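4.2 Dish sorting

Table clearing is the chore people ask about first, so we ran it in a bedroom with ordinary clutter around. Three plates, three bowls, all white, one gray table (Fig. 3). Goal – stack by kind. The Nyaga policy trained on 1,000 hand-held demos and was tested over 17 runs.

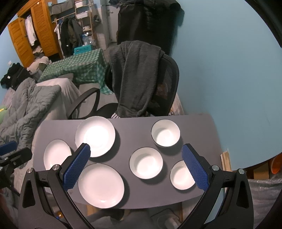

Bakilana objects that stacking on a clear table says little about a kitchen, where plates come greasy and someone wants the sink. She would not call it a chore until the dishes end up in a cupboard. Fair. We keep the claim small.

Plates went fine. Bowls did not – 6 runs lost on bowls alone, mostly at the rim. Two-handed grasps are where teh demos help most: one side grips, the other steadies.
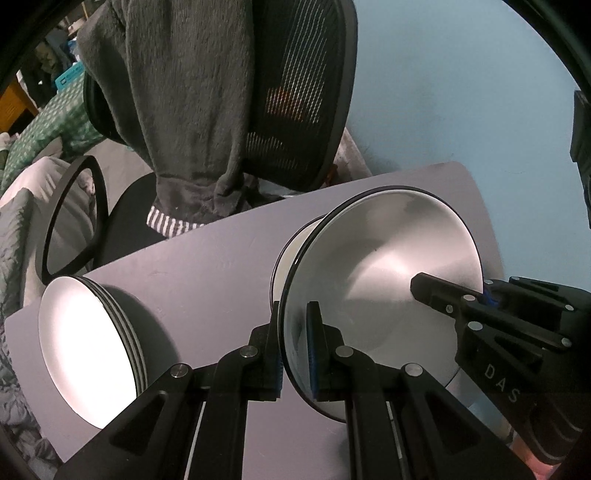
Failures after a good grasp were rare, 2 in all, both on release. Not ready for homes yet. Retraining with more release data is underway, see Section 5.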